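3.2 Regras de preensão para peças de malha

O protocolo adotado no projeto Mullora distingue três famílias de artigos têxteis: tecidos planos, malhas finas e malhas grossas. Para cada família foi escrita uma regra própria, porque uma regra única produzia resultados desiguais entre os operadores. A presente secção trata apenas das malhas grossas, nas quais se observou a maior parte das correções feitas na primeira versão do protocolo.

A regra M1 estabelece que a manga deve ser tomada pela zona mais estreita, com as duas faces dos dedos em contacto com o tecido, e nunca por um fio solto ou por uma costura saliente. A regra M2 diz respeito ao trabalho com duas garras de mão: a segunda garra aproxima-se pelo lado da bainha e não deve cruzar o percurso da primeira. A regra M3 permite que a peça comece já dobrada em parte – situação muito frequente nas casas – desde que pelo menos uma manga esteja acessível. A Figura 4 corresponde a uma preensão de manga numa camisola de malha canelada, sobre um lençol florido.
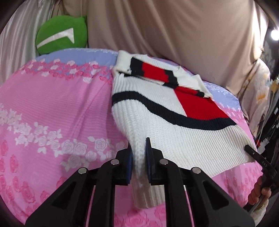

Figura 4. Preensão da manga com uma garra de mão; a segunda garra encontra-se junto da bainha.

Deve um episódio ser eliminado quando a peça escapa dos dedos e é tomada de novo? O episódio conserva-se, com a marca «repetição», sempre que a nova preensão respeite M1 e o operador não tenha tocado na peça com a mão livre; elimina-se nos restantes casos.

Esta decisão afasta-se do guia Jeririer, que manda rejeitar qualquer repetição. Consideramos que a rejeição total retira do conjunto justamente os exemplos de recuperação, que são úteis para a aprendizagem. Dos 3,424 episódios revistos, 178 receberam a marca «repetição» e 109 foram eliminados por contacto com a mão livre. A revisão foi feita por dois anotadores de maneira independente, e os desacordos foram resolvidos numa sessão conjunta em cada sexta-feira.

Resta uma limitação. As regras foram escritas para superfícies macias, como camas e sofás, e a sua aplicação em mesas rígidas exige ainda verificação, em particular no que se refere à altura dos dedos no momento do fecho.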